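Todska has a consulate again! After years of sending people on the long train ride to the capital for a visa stamp, Steltalard has reopened its office on Hilier Street, and up to 1,000 residents are thought to have turned out on Sunday to see the flag go up.

The new consul gave a cheerful speech in both languages, promising same-day passports and a proper waiting room with 60 seats.

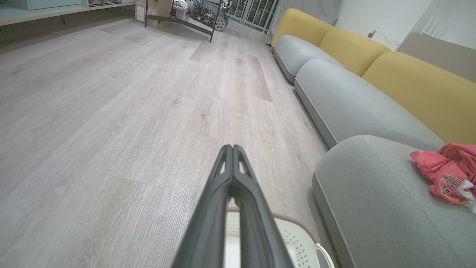 The mayor replied with news of her own: 80 student exchange places a year, with the first group leaving in July. Then the Kivi choir sang both anthems, all the verses, and got a huge cheer for it. The office opens to the public at 9am on weekdays.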